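December, after lunch, studio notebook

Third go at the vocal for the Nurkico single and I think we're nearly there. Elsa came in with a bit of a cold, so we left the big chorus alone and worked on the second verse, the one that drops down to just her and the piano. She sang it sitting down with the lights off (her idea, and a good one!) and take 2 has a wobble on the word "harbour" that I'm going to fight anyone over if they try to tune it out.

Notes for whoever opens the session next. The lead is a comp from today, everything older is muted at the bottom, please don't delete it. I've got a high-pass on at 80 or so, ignore the number and use your ears, and a small dip at 240 where the room was making her sound as if she had a scarf over her face. There was another lump up near 300 but that came from the piano, so I pulled it there and left her alone. Reverb is the long plate, turned down a lot further than in the rough mix. The rough mix was drowning and I'll own up to that, I did it late at night on headphones.

The bridge is still the problem. Eight bars of strings that we all loved in the demo and now they feel like they've wandered in from someone else's song — lovely, but a bit lost. I tried them an octave down, then tried just the cello, then took them out altogether and had a biscuit. Out is winning.

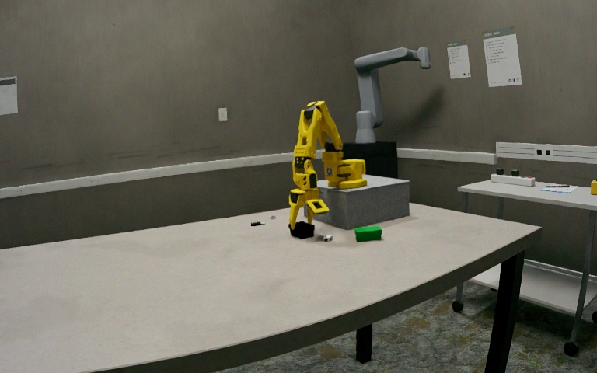

Kerttu Miettinen thinks I'm wrong about that, and left me a long message saying the strings are the only place in the song where the listener gets to breathe, and if they go then the last chorus has nothing to push against. She'd rather lose the guitar from the whole second half. Hmm. I muted the guitar to prove her wrong and it was annoyingly nice. So there are two versions bounced now, "strings no gtr" and "gtr no strings", and I want everyone to listen on something rubbish before they vote. Car, kitchen radio, whatever you've got.

Other bits. Ó Briain want a radio edit and an instrumental along with the full version, and they want the awards entry form back with the writing credits filled in properly this time. Last year we put Veikko down as a producer on a song he'd written and it was a right faff to sort out. For the record, words are Elsa, tune is Elsa and Veikko, the piano part is Nelli's and she gets a credit for it. We're going in for best ballad and leaving best newcomer to the Grarkus lot, who have a proper chance.

First pressing is 2000 if the label holds its nerve. Minttu is still waiting on the sleeve notes from me, sorry Minttu, tonight, I promise.

To do: breaths before verse one are too loud, fade on the last piano chord needs to be longer, ring Nelli about the tuning on the low B flat.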